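4.2 Late payment of wages owed

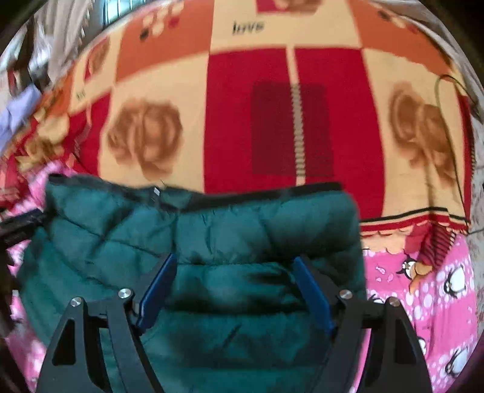
Figure 3. A jacket on a patterned bed quilt. Photo: Kerstin Hägglund.

We reviewed 2,865 wage claims filed with the Namau labor office. In 1,436 of them the worker was paid after the legal deadline. The law sets interest on late wages, but workers must ask for it in writing. Sjögren reads this rule as a bar to relief. We read it more narrowly, as a filing step that the office may waive. Two appeals on the point were still open in August.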